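Nirwood cell

The Nirwood cell is a two-arm robot workcell built in the shared workshop at Rondonuwu. Its design was published by the Pamodow project and has been revised 3 times. The name comes from the bench on which the first frame was assembled.

Construction

Both arms are bolted to a single aluminum rail along the front edge. Red walls close the other three sides, and aluminum posts stand at the back corners. The rail is cut to 151 cm and the floor panel is 600 mm deep. Each arm has a two-finger gripper. Control runs on Nakitz, a scheduler that keeps the arms from entering the same zone at once.

Use

The standard task is sorting soft goods, mainly caps, into a basket. Cloth folds under the fingers, and grip force is set low.

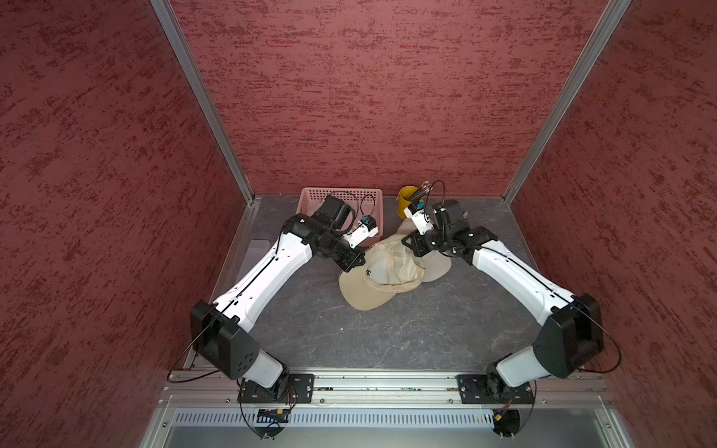

Caps and pink basket on the cell floor
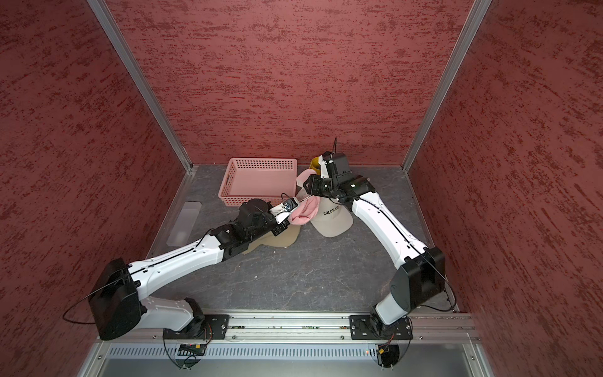
Reception

One builder wrote on the project's discussion page that the shared rail was a mistake, as a fast move by one arm shakes the other, and recommended 2 separate mounts.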